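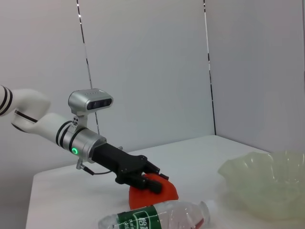

2019-04-29. Back on the talking mailbox for the Besbridge family show. Lid servo still buzzes when it holds at full open, so I dropped the end stop a couple of degrees and the buzz went away. Mouth flap is fine. The status light is the part I keep going back and forth on. The old amber bulb reads as a doorbell from the seats. I'd like a small green LED ring set into gray metal, same idea as the one on the wrist joint in the photo, where the green stands out well against the silver. Ordered two ring sizes to try. The gray will be paint over the existing plastic collar.

Sound next. The new burp file from Isard clips at the front. Trimmed it and brought the level down, and it now lands on the lid opening instead of just after. The long one (the owl cough) is still too long. The gag needs the lid shut before the laugh starts, and with the long file the lid is hanging open through most of it. Cut a short version and saved it next to the original. Please don't overwrite the original, the Tautahi version of the show still uses it.

Cycle test on the letter launcher:

- started the counter at zero with fresh springs
- first jam at 196, envelope corner folded under the roller
- sanded the roller guide, restarted without resetting
- stopped at 1057, no more jams, left spring slightly softer than the right

Good enough for the run if we swap springs halfway. Spare springs are in the blue drawer, bag marked LAUNCHER.
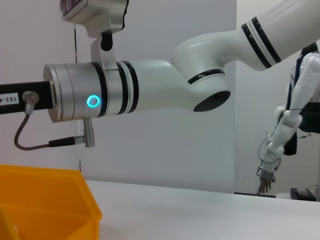 *Blue ring light on the silver joint, label 103-4 at left.*

Tried cyan on the breadboard too. It looks cold next to the red curtain and washes out under the front wash. Staying with green unless the rings come in wrong.

Envelopes: Utden sent 500, we asked for 600. They're the right size but the flap glue is stronger than the last batch. If a kid in the front row gets one they'll tear it before they get it open, and the joke letter inside tears with it. Options are tucking the flap or steaming the glue off. Tucked ten and ran them through the launcher. Eight flew fine, two opened in the air and dropped the letter short. Might try one dot of wax.

The letter text also needs another pass. "You have been accepted to wizard school, please bring your own toad" gets a laugh from the parents and a lot of real questions from the six-year-olds. Writers want to add a second page that says the toad is optional. Fine by me, but two sheets is heavier and I'd have to redo the launch angle.

To do:

- chase Utden for the missing envelopes
- wax dot test
- paint collar, two coats
- weigh the two-page letter
- new label on the lid servo plug, the old one fell off again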